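This site uses cookies to remember your preferences. Accept | Manage settings

Kitchen and Dish Area Attendant (part-time)

2 min read

Panholm Conference House invites applications for the position of Kitchen and Dish Area Attendant, beginning in August. The attendant reports to the Kitchen Supervisor, Thilini Khan, and works 19 hours per week across early and late shifts.

The house serves up to 200 guests at each sitting. The attendant will be responsible for:

- washing, drying and racking plates, cups and serving dishes
- wiping down wooden tables and work surfaces after each use
- folding clean cloths and returning them to their place
- reporting chipped or cracked dishes to the supervisor

Applicants must be at least 18 years of age and able to stand for long periods. Previous kitchen experience is welcome but not required – training is given during the first 12 shifts. Meals are provided on duty, and work shoes are supplied after the trial period.

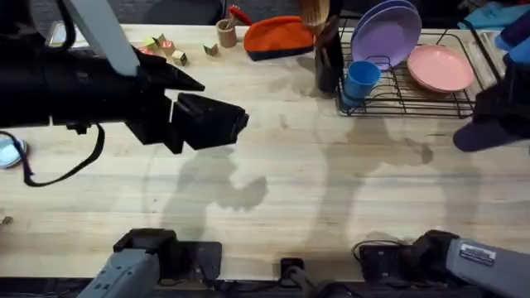 Wooden tabletop, with gray plates upright in the rack and a folded cloth at the side.

Applications should include a brief letter, a résumé and the names of two references. Please address them to Intan Tarigan, Personnel Office, Room 37, quoting "Dish Area" – incomplete applications will not be considered. Interviews will be held on site.

Posted July 2, 2019

Subscribe to our newsletter for new openings.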